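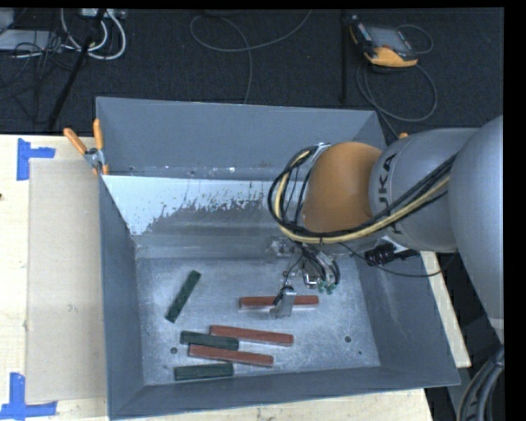
Repainting old wooden blocks — what are people using?

sandhu_shed
Got a set of my grandad's blocks, long ones, paint flaking badly. Want them for my niece, she's 13 months and everything goes in the mouth. Sand right back or paint over? And what paint? Need it done by January

Areck
Sand back. All of it. Old paint could have lead in, get a test kit first before you touch it with sandpaper

sandhu_shed
didn't think of lead. They're 1950s ish

Areck
Then test. Seriously. And don't dry sand indoors either way

cpaquette
Clifford Paquette here, did 340 of these for a playgroup. Toy safe water based acrylic, 3 thin coats, leave a full day between. Light sand with fine paper in between. Dont bother with primer

Niltach
Disagree on the primer. Without it red goes patchy, every time. Green not so bad

cpaquette
Never had patchy. You're putting it on too thick maybe

Niltach
I'm not. Cheap red is see-through, you need something white under it. Five coats otherwise, and then the corners go all round and blobby and they won't stack

cpaquette
well buy better red then

ghislain_f
Why paint at all? Bare beech and a bit of food safe oil. Looks nicer, nothing to chip off. Did my lads' ones like that

sandhu_shed
She likes colours though. And grandad's were painted, my mum would be upset I think

ghislain_f
Fair enough. Beetroot juice works as a stain but it fades to brown in a few months. Was sad about that

Areck
Back to the lead thing — if the kit comes up positive I'd not use them for the baby full stop. Put the old ones on a shelf, make new. A length of planed timber is about 5 quid

Niltach
^ this. And round the edges over before painting, saves chips

cpaquette
Agree with that bit at least

sandhu_shed
ok kit ordered. Will leave the sanding till its here. Which white primer Niltach?

Niltach
Any water based one that says toy safe on the tin, EN 71 is what you look for. Let it go properly hard, not just touch dry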